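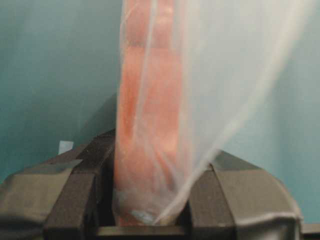
Gripper trial thread, as threatened last month. Two sets of fingers, one bench, one very patient pair of arms. I have opinions and a sore back.

Contenders: the Vollby wedge fingers, which came with the arms, and the Dastico soft pads, which came with a brochure. The brochure is lovely. I have read it more often than the manual, mostly as the manual is four pages long and two of those are about disposal.

The job is bags. Clear ones, thin ones, the sort that half your shopping comes in. Pick it up, hold it, hand it to the other arm, put it down. A toddler manages this, though I grant you the toddler has had more funding.

Faisal Kazmi wrote the scoring sheet. A pick counts if the bag leaves the table and is still held when the arm stops moving. A handover counts if the second gripper has it and the first has let go. "Sort of" is not a column. I asked.

Wedges first. They do one thing very well: the tip is narrow enough to get in at a gathered end, and once it has closed on a bunch of film it stays closed. Hard face on hard face. No give, no creep.

What they hate is film lying flat. There's nothing to close on. You come in low, you scrape, the bag slides off in front of you like a cat that doesn't want its tablet.

Fix for that was to approach at a shallower angle and let one finger drag the film into a ruck before closing. It looks terrible. It works more often than the elegant version, so the elegant version has been moved to a folder called later.

Soft pads next. Gorgeous on flat film. They sort of stroke it up off the table. Then you lift and the whole lot peels out under its own weight, slowly enough that you get to watch.

I turned the force up. Better hold, and then it wouldn't let go. Opened the jaws fully and the bag just stayed on one pad, clinging. Faisal logged it as a successful hold. We had words.
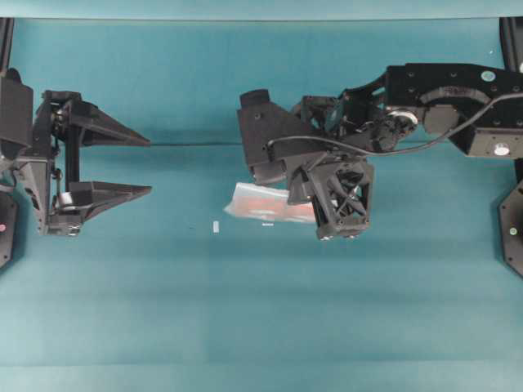
Handover is where I've spent most of my Sunday, and the arithmetic is annoying. Whichever arm lets go first decides where the bag ends up, and the timing that suits one grip spoils the other. I've taken to starting the fussy runs with one side parked: left jaws wide open and waiting, right gripper down at the bag with part of it tucked under the housing. From there at least I know which arm I'm shouting at.

Someone asked about cameras. Wrist camera for the grip, one up top for everything else. The wrist view is the only one that tells you whether you've caught a proper bunch of plastic or just the idea of one. The top view is for working out which arm is in the way, and the answer is both.

Clear film is a pig for depth, before anyone suggests it. The sensor either sees straight through or finds a highlight and decides it's a wall. I now trust the colour picture and treat depth as gossip.

Controller notes for the three of you who care. Kauppinen box against the one that shipped with the arms. The Kauppinen lets me set closing speed and force separately, so I can come in gently and squeeze afterwards. The shipped one has a single slider marked "grip". I've had toasters with more nuance.

Kaisu Pelkonen suggested closing to a position first, waiting a beat, then switching to force. I said I'd already tried that. I hadn't. I have now and she's right, and I'd be grateful if she didn't read this far.

Fingers wear too. We're giving each set 1000 cycles before I say anything rude about durability. The wedges had a few scuffs early on and don't seem to mind. The pads pick up dust and lose their stroke, so you wipe them, and then they're too grabby for a dozen picks. Lovely.

Where I've got to: wedges for anything with a gathered end, pads for flat empties, and a long sulk for anything in between. If I had to bolt on one set and leave it there, wedges. Bad at starting, good at holding, and starting can be fixed in software. Peeling can't, or not by me.

Still to come is the Grikonden hybrid, hard tip with a soft strip behind it, which sounds like somebody had the same week I've had. It's in the post. It has been in the post for some time.

Scoring sheet when Faisal and I agree on what "held" means. Don't wait up.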